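Workshop Tips: Home-Built Grippers, Without the Sales Talk

Posted Wed 27 April in Tools and Builds

I get a lot of mail asking whether a hand-held gripper is worth building at home. Mostly it comes from people who have watched a video by somebody selling a kit. My answer hasn't changed since March: maybe, if you like fiddling, and no, if you think it's going to tidy your living room for you. What follows is what I'd tell a neighbor before they spent any money.

Start with the fingers, not the motor. Every kit page leads with torque. The Multisetti people give it a whole chart. I have yet to see a home build that failed for lack of torque. They fail at the pads, which are either too slick or too stiff, and then the builder turns up the force and crushes whatever was in there. Buy two kinds of pad and try both before you bolt anything down for good.

Test on soft, awkward things. A wooden block proves nothing. Any clamp can hold a block. Go get a zippered pouch, a stuffed animal, something with fur on it, and put them in a box so the fingers have to reach down past a rim. A coffee table is a perfectly good bench for this.

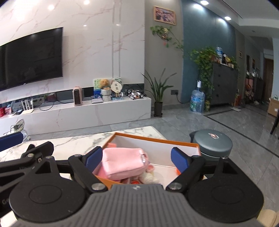
Fingers spread over the open box, with a pink pouch and a plush toy inside.

Mind the rim. Cardboard looks harmless, but a finger that catches the edge on the way in drags the whole box along. Open the jaws before you get there, come straight down, and close slowly. If the box still slides, a strip of shelf liner under it does more good than any software setting I've been sold.

Check your pivot bolts often. I go over mine every 60 cycles, and I know that sounds fussy. Marlies Wyss, who shares the bench with me at Condelcombe, thinks it's overkill and uses thread locker instead. Fine, but use the removable kind. She used the other kind once and we lost an evening to a heat gun and a stripped hex head.

Don't believe the cycle counts. The linkage set I bought was rated for 2000 open-and-close cycles. Mine had noticeable play in it at 818. Could be I got a bad one. Could be the rating was done with nothing in the jaws, and when I wrote to ask, I got a discount code back. Keep your own tally in pencil on a piece of tape.

Skip the fancy cable sleeve. Hook-and-loop ties from the hardware store work, and you can undo them with one hand. The Fivolow sleeve is nice to look at and has to come off completely every time you need to get at a connector. I took it off for the third time and left it off.

Spread things out before you pile them up. People go straight to the full box and then complain that the gripper grabs two things at once. Lay everything on the table first with space between, pick each item up alone, and write down which ones slip. Chains and charms are the worst of it. They swing, they snag on the next item over, and no demo video I've seen includes one. Round fuzzy things are easier than they look. Flat things like combs are harder, particularly on a smooth top where there's no gap to get a finger under.
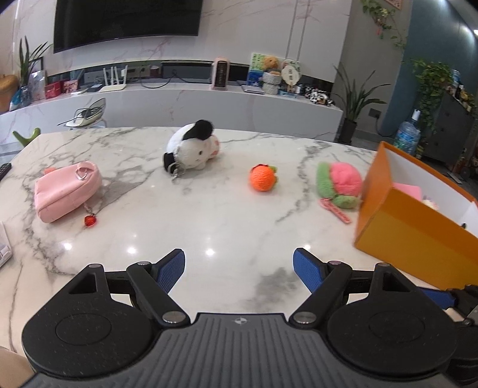
Once you have that list of slippers, work on those and leave the rest alone. Janaína Frota talked me into this and I was a bit sour about it, having already decided the whole gripper needed rebuilding. It needed a different angle at the wrist. I shimmed mine with a folded piece of milk carton, and the milk carton is still in there.

Polished stone tops show scratches. If the tabletop matters to anyone in the house, cover it for the first few sessions, or at least tape over any bolt head that sits lower than the pads. A dish towel bunches up. A cutting mat doesn't.

As for adding a camera, a wrist motor and a learning program on top of all this: get the hand working in your own hand first. If you can't pick up a comb with it while looking right at it, I don't see what a computer is going to do.

Reader question left over from last time: yes, the Schumacher charger will run the bench supply. No, I wouldn't leave it plugged in overnight.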